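Betreff: Re: [musik-liste] Ororus auf Tour, wer fährt mit?

Hallo zusammen,

erst mal danke für die vielen Antworten auf meine Frage nach den Vorbands, ich habe mich durch alle durchgehört und sitze jetzt mit glühenden Ohren da. Vor allem Tila! Warum kannte ich die nicht? Die zweite EP läuft bei mir seit gestern Abend in Schleife, und das Stück mit dem Harmonium am Anfang (das vierte, glaube ich) ist so schön, dass ich in der Küche stehen geblieben bin und das Nudelwasser vergessen habe.

Aber der Reihe nach. Marjan Hassanpour schrieb:

> Ich war beim Auftakt in Forden und kann nur sagen: geht hin.
> Die alte Markthalle fasst 600 Leute, verkauft waren laut
> Abendkasse 363, und trotzdem klang es, als wäre der Laden voll.
> Neue Platte fast komplett, dazu vier alte Sachen. Die Bläser
> sind diesmal echt und kommen nicht vom Band! Zugabe war
> eine Viertelstunde lang, und zwar ein einziges Lied.
> Weiß jemand, ob die Setlist jeden Abend gleich bleibt?

Nein, bleibt sie nicht. Ich habe sie zwei Abende später gesehen, und da war schon der ganze Mittelteil umgestellt. Los ging es ganz leise, nur Gesang und Kontrabass, und erst beim dritten Lied kam das Schlagzeug dazu, dann aber so, dass vorne alle einen Schritt zurückgegangen sind. »Ziegelmond« haben sie fast doppelt so schnell gespielt wie auf der Platte, was ich mir vorher nie hätte vorstellen können und jetzt gar nicht mehr anders hören will. Die Bläser (drei Leute, zwei davon auch im Chor) standen auf einem kleinen Podest hinten links, und wer rechts stand, hat sie leider kaum gehört. Also: eher links oder mittig stellen, gern etwas weiter hinten beim Mischpult.

Der Merchstand ist diesmal auch einen Besuch wert. Es gibt die Platte auf Vinyl mit Textheft, eine Kassette mit Proberaumaufnahmen und ein Siebdruckplakat, von dem nur 213 Stück gedruckt wurden, alle nummeriert. Ich habe die 88 und freue mich wie ein Kind.
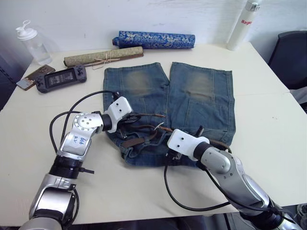

Marjan hat mir inzwischen noch geantwortet, die Bläser seien in Forden auch rechts gut zu hören gewesen, das liege dann wohl am Saal, und »Ziegelmond« habe es dort gar nicht gegeben, dafür »Nachtfähre« in der langen Fassung. Da bin ich jetzt ein bisschen neidisch! »Nachtfähre« habe ich noch nie live gehört, und ich fahre denen seit dem ersten Album hinterher.

Noch ein Wort zum Club Hrubý, weil mehrere gefragt haben. Dort spielen sie im September, es ist mit 1.050 Plätzen der größte Saal der Tour, und ich war erst skeptisch, ob diese Musik das verträgt. Aber ich habe da im Frühjahr ein Streichquartett mit Elektronik gehört, und der Klang war wunderbar klar, auch oben auf dem Rang. Einlass ist um 19 Uhr, Tila fangen um 20 Uhr an, und bitte, bitte kommt pünktlich, die haben nur eine halbe Stunde.

Was die gemeinsame Fahrt angeht, habe ich bisher fünf feste Zusagen und zwei Wackelkandidaten. Mein Vorschlag:

1. Treffpunkt ist um 16.30 Uhr am Nordausgang des Bahnhofs, bei den Fahrradständern. Wer direkt hinfährt, schreibt mir kurz, dann warten wir nicht.

2. Karten kauft jeder selbst. Stehplätze gab es heute Mittag noch reichlich, der Rang wird langsam knapp.

3. Vorher essen wir eine Kleinigkeit in der Suppenküche gegenüber vom Club. Jacken und Taschen am besten gleich danach abgeben, die Garderobe ist winzig und die Schlange nach dem Konzert lang.
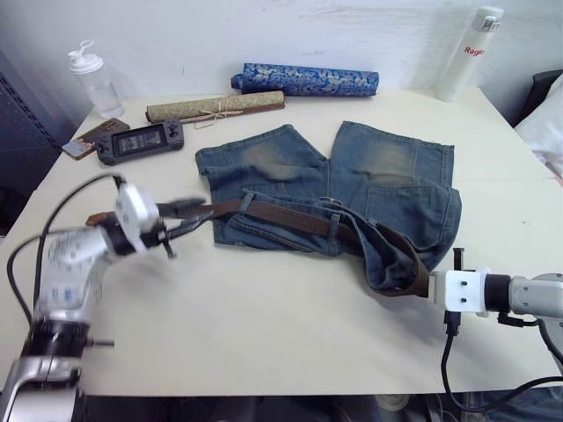

4. Zurück geht es mit dem Zug um 23.48 Uhr. Falls die Zugabe wieder eine Viertelstunde dauert, müssen wir zügig los, aber ich gehe auf keinen Fall vor dem letzten Ton!

Und noch eine Bitte: Hat irgendwer das Radiokonzert vom letzten Winter mitgeschnitten? Ich habe nur die zweite Hälfte, und ausgerechnet das Duett fehlt mir. Ich tausche gern gegen die Proberaumkassette, die ich für den Eigenbedarf überspielt habe.

Viele Grüße in die Runde, und hört Tila!

Jule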